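The ring came in on a wet morning in January, wrapped in a page of the parish newsletter. The woman put it on the glass and said she wanted it made bigger.

I had been at Wojcik for 4 years by then and did most of the sizing. I told her to take her glove off and I would measure her.

"It's for my brother," she said. "He won't come in."

It was a man's signet ring, nine carat, with the crest almost rubbed away. The band was thin at the back where it had worn against a walking stick or a steering wheel. Inside was the Flidon stamp, and next to it a date I couldn't read without the loupe. Flidon made rings in Merkangate when the canal was still open, and people in the town are fond of them, though they were never very well made. The gold is soft and the heads work loose.

I asked what size her brother's finger was. She took a loop of garden wire out of her purse. She had bent it round his finger while he was asleep in front of the television.

"Which finger?" I said.

"The little one. Dad wore it on the little one."

The wire had been in her purse with her keys and was no longer a circle. I rolled it out and measured the length and got a size that seemed too big for anyone's little finger. I told her so. She said he was a big man, he laid kerbs.

There was enough wear that I didn't like to stretch it. I said we would have to cut the band and let in a new piece, and that with the gold it would come to £99. She said Skitix had told her sixty, if she posted it to them. I said that was up to her. She looked at the ring for a bit and then asked whether I did it there in the shop, and I said yes, at the bench behind the curtain, and she said to go on, then.

I wrote out the ticket. In the box for instructions I put "crest not to be touched", as she told me twice.

I cut it that afternoon. The back of the band was so thin that the saw went through it in a few strokes. I fitted the new piece, soldered it, filed it down and had it round on the mandrel before we closed. New gold always shows against old for a while. I took the shine off with a worn stick so that it wouldn't look like a repair.

She came for it on the Saturday market's last hour, with her hair done. She paid in notes and put it straight in her coat pocket without the box.

Nine days later her brother came in. I knew him by his hands. He stood by the door until the other customer had gone, and then he put the ring on the counter.

"You did this," he said.

I said I had, and was something wrong with it?

"It fits."

I waited.

"She thinks I didn't wear it because it was too small," he said. "I told her that at the funeral. It was something to say."

He asked me if it could go back to how it was. I said it could, but that every time you cut a ring there is a bit less of the old one. He asked what it would fetch instead. I weighed it for him and gave him the scrap price, and then told him that somebody who collected Flidon might go higher, though not much, with the crest gone. I once saw one make £900 at auction, but that had a stone in it and the family papers. He didn't seem very interested in either figure.

"What was he like with you?" he said. "Dad. He used to come in here for his watch straps."

I said it was before my time.

He nodded. He picked the ring up and tried it on the little finger, and it sat there properly, a bit loose over the nail and snug below the knuckle. He turned it so the crest was underneath. Then he took it off and asked for a box.

I found him one of the blue ones. He wanted to know if there was a charge for the box and I said no. He asked whether his sister had haggled, and I said she had mentioned Skitix, and he nearly smiled at that.

"Don't tell her I was in," he said.

She was in again before the end of the month to have a clasp looked at. It was a cheap bracelet and the spring had gone. While I was changing it she said her brother wore the ring every day now, he never had it off.

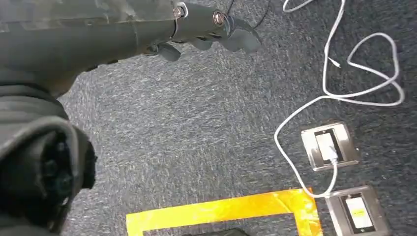 I said I was glad to hear it, and that the clasp would be four pounds.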